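Chapter 4
Showing the Robot What You Mean

I spent most of February trying to teach a simulated two-armed robot to tidy a counter, and I was dreadful at it!
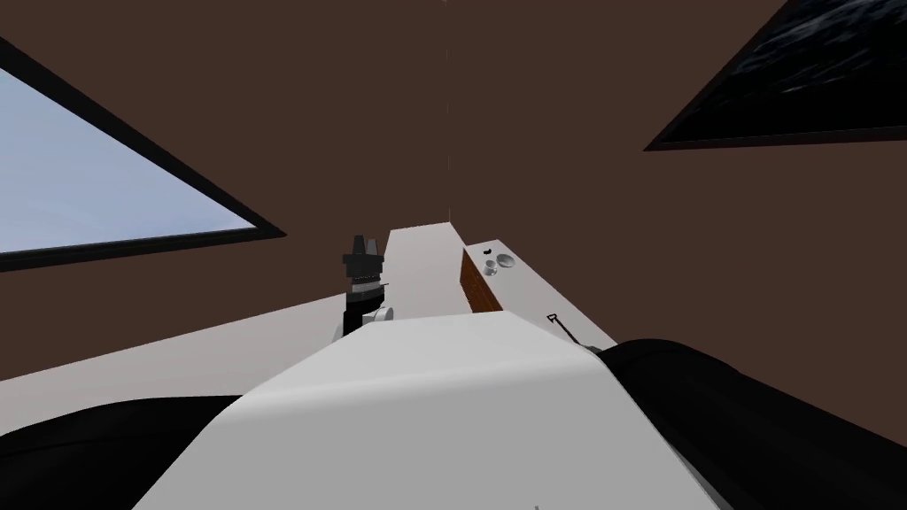 My first 80 demonstrations went straight in the bin. I kept stopping halfway to think (as you do), and the robot learned to stop halfway too. Yevdokiia Stasiv, who shared my desk at Skuvix, got further with 200 runs than I did with 400 – she picked one way of reaching for things and stuck to it. So before we touch any learning code, we'll spend this chapter on you, the person holding the controls.

4.1 Getting used to the controls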